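Storing Straps in a Shared Hallway: Project Report

Tamsin Rosenthal and Emmett Sorensen
Product Design, Year 2
Submitted June 11, 2021

1. Background

Our brief was to choose one small storage problem in a shared building and try to improve it using cheap, bought parts. We chose the bag and luggage straps at Brannigan House, the student residence where Emmett lives. The house lends out camping gear, cases and instrument bags, and over the years the straps have become separated from the things they belong to. When we started in January they were kept in a plastic crate under the stairs.

The crate did not work well. To get one strap out you had to lift most of the others, and the buckles caught on each other. Several residents told us they had given up looking and used string.

2. Aims

We wanted a resident to be able to find a strap and put it back without help. The finished storage had to fit on the short piece of wall between the stairs and the laundry door, and it could not stick out so far that people carrying washing would knock into it. Our budget was 50 pounds, including fixings.

3. Looking at what was there

We emptied the crate onto the common room floor and sorted the contents by width. This took most of an afternoon. A lot of it was rubbish: broken buckles, a dog lead, a length of blind cord. We asked the house office before throwing anything away and kept a bag of doubtful items until the end of term, in case somebody came for them.

The straps that were left fell into two main kinds. Woven ones are soft and can be folded over a bar. Moulded plastic ones are stiffer and keep a curve if they have been stored bent. The plastic ones had suffered most in the crate. Some had been folded sharply for so long that there was a white line across them at the fold, and we put two of these in the bin.

4. First idea: drawers

Our first idea was a set of shallow drawers made by Grikurer, which we found second-hand. We drew it up and made a cardboard model at full size. The model showed two problems. The drawers were too deep for the wall once they were pulled out, and anything stiff had to be coiled to fit, which put the bends back in. Emmett also pointed out that a closed drawer tells you nothing about what is in it. We dropped the idea after a week and kept the cardboard for templates.

5. Second idea: hanging

We then looked at hanging everything from the wall. Tamsin visited a saddlery near her parents' house, where reins and girths hang full length from rounded brackets, and came back with sketches. The main thing we took from the visit was that the bracket should be wide and round on top, so that whatever hangs from it is not pinched.

We compared three kinds of fixing. Plain cup hooks were cheapest but too narrow. A wooden peg rail looked good, although straps slid off the pegs when a neighbouring one was pulled. Curved plastic hooks from the Vurkura range cost more, and the turned-up end kept things in place. We bought one packet to test.

The height of the hooks was decided by the longest strap we wanted to hang. We set the row 186 cm above the floor, which lets that strap hang clear of the skirting board. It is rather high for shorter residents, and we come back to this in section 8.

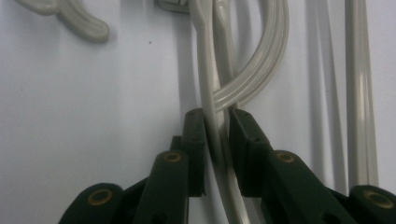

Plastic straps behave differently from woven ones when they hang. A woven strap drops straight down as soon as you let go of it. A ribbed plastic one wants to go back to whatever shape it had before, so it swings out to one side and can loop over the strap next to it. We had allowed the same gap between all the hooks at first. After a few days of use we moved the ones for plastic straps further apart and put the woven ones closer together at the stairs end.

6. Fitting

The wall is plasterboard with a painted finish. We used Sturent wall plugs because the house office already had a box of them. The first two holes were too big and had to be filled and touched up. After that we drilled a smaller pilot hole and had no further trouble. Fitting took one morning, including moving the noticeboard along to make space.

We wrote the name of each type of strap on a card label and fixed it above its hook. The labels were our weakest piece of work. Steam from the laundry made the card curl, and by the second week two had fallen down. We replaced them with printed vinyl.

7. Testing

We asked residents to fetch a named strap from the crate, and later asked the same people to fetch one from the wall. We timed each attempt on a phone. The slowest attempt with the crate took 200 seconds, and that person came back with the wrong strap. With the wall the usual time was about 20 seconds, including walking down the corridor.

Putting things back was less successful. Most people returned a strap to the first free hook and did not read the label. After two weeks the woven straps were still mostly in order, and the plastic ones were mixed up. One had been tied in a knot around another.

8. What we would change

The row should be lower, with the longest straps doubled over a wider bracket. We fixed the height too early and should have asked more people to reach for it first. We would also colour the hooks, which might help with returning things, as the labels were read less than we hoped.

We did not test how much weight each hook could take. Straps are light, but residents have already started hanging bags there, and the house office has asked us for a sign.

9. Cost

Hooks, vinyl labels, filler and a small pot of paint came to just under the budget. The plugs were free. We have not counted the packet of cup hooks, which went back to the shop.

Appendix A: hook spacing drawing
Appendix B: timing sheets
Appendix C: sketches from the saddlery visit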